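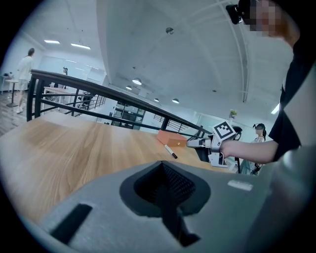

Varkel is a reality dating series in which sixteen single people share a converted lighthouse and try to leave it engaged. It is produced by Pratix and first aired in September. The title is the name of the lighthouse, though most viewers assume for at least two episodes that it is one of the contestants.

Format

Contestants arrive in pairs by rowboat, usually in formal wear. Every evening the group climbs the 209 steps to the lamp room, where the lamp is lit for each person staying. Anyone left in the dark goes home. Early episodes showed the climb in full. After complaints from viewers, and some from the contestants' knees, it was trimmed to the last landing.

The season runs for seven weeks. In the fourth, former partners are brought in under the heading "Visitors," and the lamp room ceremony tends to run long. The final couple receives a vacation at the Magalhães resort and a ring supplied by the show, which must be returned if the engagement ends before the reunion special. The ring has been returned after every season so far.

Production

Pratix picked the first cast from 623 applicants, a figure the network called overwhelming. The lighthouse has one bathroom. Producers described this as a creative decision, and a second was added before the following season.

Spin-offs

Dareo, a companion series, follows rejected contestants as they run a seafood restaurant together. It was meant to fill a gap in the schedule and has since outlasted two time slots. A reunion special aired on January 5, 2018, and was mostly about the restaurant.

Reception

Reviewers were cool on the romance and warm on the scenery. Several noted that the foghorn, which sounds whenever two contestants kiss, made the tender moments hard to follow. It was kept for all later seasons at a lower volume.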